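Unit 6: Addressing, Pairing and Range in Home Automation Networks
Course handout – Residential Control Systems
Instructor: Thibault Deschamps
Texier Technical Institute, Building Services Program

This handout accompanies the October sessions and replaces the version in the printed course pack. Students are expected to have read it before the practical. Terms set out in Section 1 will be used without further definition from this point on.

1. Terms used in this unit

Controller. The device that forms the network, holds the list of members and issues commands. In retail packaging it may be called a hub, bridge or gateway. For this course the word is always controller.

End device. A member that sends and receives its own messages only. Battery-powered door contacts, motion sensors and most wall remotes are end devices.

Repeater. A member that also passes on messages for others. Mains-powered plugs and lamps usually act as repeaters, but not all do, and the data sheet must be checked.

Pairing. The exchange by which a device is admitted to a network and receives its address and key. Pairing is distinct from binding, which links one member directly to another so that, for example, a wall switch can operate a lamp while the controller is off.

2. Why two products on the same radio standard may not work together

A shared radio standard settles how bits are carried through the air. It does not settle every question above that level. A lamp may join a network, receive an address and still ignore a color command because the controller does not recognize its model description. The installer then sees a lamp that switches on and off but offers no dimming.

Students should separate three cases when reporting a fault:

(a) The device is never discovered.
(b) The device is discovered but does not complete pairing.
(c) The device is paired but some functions are missing.

Case (a) most often points to range, channel or a device that still belongs to another network. Case (b) is commonly a key or timing problem. Case (c) is nearly always a matter of the device description held in the controller. Reports that say only "the bulb does not work" will be returned unmarked.

3. Worked case: the Dilwood residence

The Dilwood plan is a two-story house with a detached garage. The controller stands in the ground-floor study. The owner has asked for lighting control in every room, a leak sensor under the kitchen sink and a contact on the garage door.

The first design placed only battery-powered devices between the study and the garage. The garage contact paired successfully on the bench beside the controller and was lost once mounted. Adding one mains-powered plug in the rear hallway gave the contact a route back. Note that the contact did not move to the new route at once. It kept trying its old parent until it was paired again in its final position.

Rule for this course: pair battery-powered devices where they will be used, and pair repeaters first, working outward from the controller.

4. Reset procedures

A device that has belonged to another network must be reset before it will join a new one. Removing it from the controller's list is not always sufficient – the device itself may still hold the old key. The Stondberg training lamps are reset by switching the supply on and off 13 times at even intervals. The Nikurham wall modules have a recessed button, which is held until the indicator changes color. Students who are unsure whether a reset has taken effect should repeat it in full.

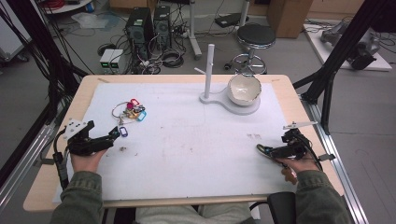
5. Practical assignment

Each pair of students will form a network of one controller, two repeaters and three end devices, and will submit a written record. The record must contain:

The network channel and the reason for choosing it.
The address given to each member.
The order in which members were paired.
The route taken by each end device, with one repeater switched off and again with both on.
One fault, described under case (a), (b) or (c) above.

The record should not exceed 800 words, tables excluded. Floor plans may be drawn by hand, provided that room names and distances are legible.

6. Reading and submission

Chapters 4 and 5 of the course pack are required. The appendix on device descriptions is recommended for students who intend to take the advanced unit. Records are to be left in Room 200 before 4:30 p.m. on the date posted by the program office. Late records are accepted only by prior arrangement with the instructor.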